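How to start a lunchtime coding club at your school

8 June 2025

I have been asked so many times over the past year how we got our coding club going at Indthorpe that I thought I had better write it all down in one place, while I still remember which bits were hard. I teach mostly maths, with a bit of computing when the timetable needs plugging, and I am not a programmer by any stretch. If you can follow a recipe and keep your temper when a laptop wants to update itself at five past twelve, you can run one of these!

Step one: settle the room and the day

Do this before you say a word to the pupils. I made the mistake of announcing ours in assembly first, and then spent a fortnight going round begging for a room. You want somewhere with enough sockets, a door that is unlocked at lunch, and (this matters more than you would think) a rule about food that everybody already knows. Ours is that sandwiches are finished before lids are opened. Pick a day that doesn't clash with choir or football, or you will lose half your members by the second week.

Step two: ask for less equipment than you want

It is tempting to write a grand list. I would start with whatever the school has in the trolley and see how you get on. We had 8 working laptops at the beginning and the children shared, two to a machine, and I have kept it that way even though we could now spread out a bit. They talk to each other more, and they catch one another's missing brackets long before I do.

Have a word with whoever looks after the network as early as you can. Ask which sites are blocked, whether pupils can save files anywhere sensible, and what happens to their work when they log out. Ours vanished, the first time, and there were tears.

Step three: choose one language and stay with it

We use block coding with the youngest and then move over to Python, through a little browser editor called Ilitum that needs no installing. There are plenty of others that would do the job just as well. What I would gently steer you away from is hopping between them every half term, tempting as it is when a new one comes along with a jolly mascot. Children who have just got used to one way of doing things are very put out to be started again from the beginning, and I can't say I blame them.

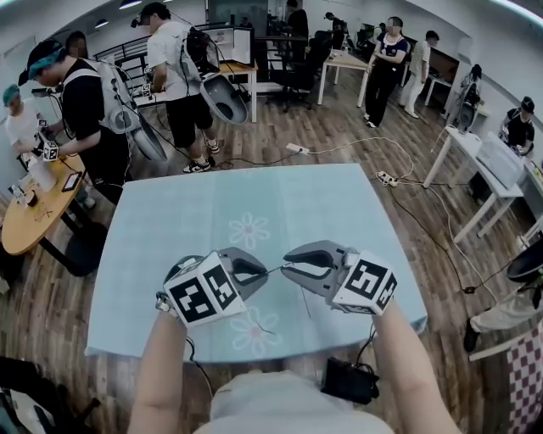

Step four: plan the first six sessions and no more

I had a whole year mapped out on a spreadsheet, and by March it bore no resemblance to what we were doing. Six is plenty. Ours went like this, and you are very welcome to borrow it:

Session 1: logging in, making the computer say hello, changing what it says
Session 2: asking the user a question and using the answer
Session 3: if and else, with a silly quiz
Session 4: loops, and drawing shapes with them
Session 5: start a game of your own, on paper first
Session 6: finish it, or at least get it to run, and show a friend

Lunch is 43 minutes with us, and by the time everyone has eaten and found their password you will have around 25 of those left. Plan for that amount, and keep a spare puzzle or two in a folder for the ones who race ahead.

Step five: let parents and governors know what it's for

A short letter home is enough. Say when it is, that it costs nothing, and that no one needs a computer at home to take part. I would put that last point in the first paragraph, in fact, as I had several quiet conversations at the gate with families who had assumed otherwise. We also had a few questions about whether the club would count towards anything. It doesn't, and I rather like that.

Step six: find another school to swap with

We pair up with Wakwood once a term. Their pupils send us a half-finished game, ours finish it, and then we do it the other way round. It takes one email to arrange and the children adore it, particularly the part where they get to complain about somebody else's variable names.

If you would like the letter home or the session sheets, ask at the school office and they will pass your message along to me. I check on Thursdays, usually with a cup of tea going cold beside me.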